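PREMECK OPENS REGISTRATION FOR THE ONE-DRAWER KITCHEN, A COURSE FOR PEOPLE WHO OWN TOO MANY LIDS

Ten evenings of sorting, measuring and parting with the second potato masher

CUSTBERG, 2026-09-11. Premeck, the home organizing studio on Ivside Street, today opened registration for The One-Drawer Kitchen, a ten-session evening course in which grown adults will learn where to put a cutting board.

The studio is aware of how that sounds. It ran a trial version of the course in August with 15 local households, all of whom signed up voluntarily and most of whom arrived with a shopping bag of things they were hoping somebody else would make a decision about. The bags contained, among other items, a fondue set still in its ribbon, several keys, and a garlic press that two members of the same family each believed belonged to the other.

"People come in and tell me they need a bigger kitchen," said Josée Cloutier, founder of Premeck and the course's only instructor. "Then we open the drawer under the toaster, and it has 62 soy sauce packets in it. They don't need a bigger kitchen. They need to eat some sushi at home with the packets they've got."

The course begins with a single drawer, taken all the way down to its bottom panel. Participants bring in the contents of one drawer from home, tip them onto a table and sort them by how often they are used. The categories are Daily, Weekly, Thanksgiving and Be Serious. Premeck reports that the fourth pile is generally the tallest, and that couples should allow extra time for it.

Only after the drawer question has been settled does the class move on to large flat objects, which Cloutier considers the true test of a household. Cutting boards, baking sheets and cooling racks make up the whole of the third and fourth sessions. They are too wide for the drawer, too tall for the shelf and too useful to throw out, and they spend most of their lives leaning against a wall waiting to fall on somebody's foot.

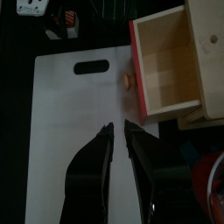

A white board with a handle slot, beside an open drawer with a red-pink front and a round wooden knob.

Premeck's position on boards is firm. A household that cooks most nights needs two of them, one for raw meat and one for everything else. A third may be kept for bread if the household can show evidence of bread. Boards shaped like pigs, states or guitars are classed as wall decoration and are outside the scope of the course.

Where to keep the two approved boards takes up most of the fourth session. The studio teaches three methods: upright in a narrow slot beside the oven, flat on top of a low cabinet, or hung by the handle hole from a hook. Cloutier favors the hook. She concedes that it requires owning a drill, or being on speaking terms with a neighbor who does.

Students measure their boards before they measure their cabinets, an order that caused some grumbling in August. "Everybody wants to buy the organizer first," Cloutier said. "I understand it. Shopping is more fun than measuring. But I've visited homes with four organizers stacked in the hall closet, and the boards were still behind the faucet."

Later sessions cover spices, food containers and their lids, the cabinet above the refrigerator, and the space under the sink, where students are encouraged to wear gloves. The eighth session is given over entirely to plastic bags kept inside another plastic bag. Session nine is a catch-up evening for anybody still working on session eight.

For the final session, each student brings the original drawer's contents back, puts everything away in front of the class and closes the drawer. If it closes with one hand, the student receives a certificate. If it takes a hip, the student receives a smaller certificate.

The August trial produced results the studio describes as encouraging. Of the 15 households that started, 10 finished. Two of those asked to repeat the food container unit, and one has since written to report that a lid thought missing since a previous apartment had been under the stove the whole time. Premeck did not ask how the stove had moved with them and would prefer not to know.

"I went in for my mother's sake," said one graduate, who asked to be identified only as a resident of the Gumede neighborhood. "She'd been giving me colanders. I had no idea you could say no to a colander. Now I have one, it lives in the pot, and when she visits I tell her the rest are in the basement. They're at the thrift store. She may have bought one of them back."

Classes meet in the studio's upstairs room, which has work tables, decent light and a coffee maker with a home of its own. Students are asked to bring a tape measure, a pencil, a sturdy box for donations and the contents of one drawer. They should not bring the drawer. Two people did so in August, and one of the drawers had to be walked home in the rain with a dish towel over it.

The donation box goes out at the end of each evening. Usable items are dropped off at a secondhand shop on Gumede Road, and there is a waiting period of one session for anybody who develops second thoughts about a whisk. After that the whisk is gone. Students may of course visit the shop and buy it back at the marked price, and Cloutier says she will look the other way.

Couples and roommates may enroll together on a single registration, provided they bring a single drawer. They will be seated at opposite ends of the table for the first session. Children over 10 are welcome with an adult and have so far proved to be the most ruthless sorters in the room. Premeck recommends that parents who are attached to an item keep it out of their reach.

The course does not cover garages. Cloutier has been asked about garages many times, at class, at the dentist and once at a funeral, and her answer has not changed.

Registration is open at the front desk of the Premeck studio, in person, during regular shop hours. Places are kept small so that every table has room for everybody's piles. A waiting list will be kept in a notebook, and the notebook will be kept in a drawer.

About Premeck

Premeck is a home organizing studio in Custberg. It offers classes, home visits and a measuring service for people who have already bought the wrong shelf and would like to know by how much. The studio sells a modest selection of hooks. It does not sell bins, baskets or labels, on the grounds that its customers have plenty.

Press contact

Josée Cloutier, Premeck, Ivside Street, Custberg. Reporters are welcome to sit in on the first session and are asked to bring a drawer's worth of their own.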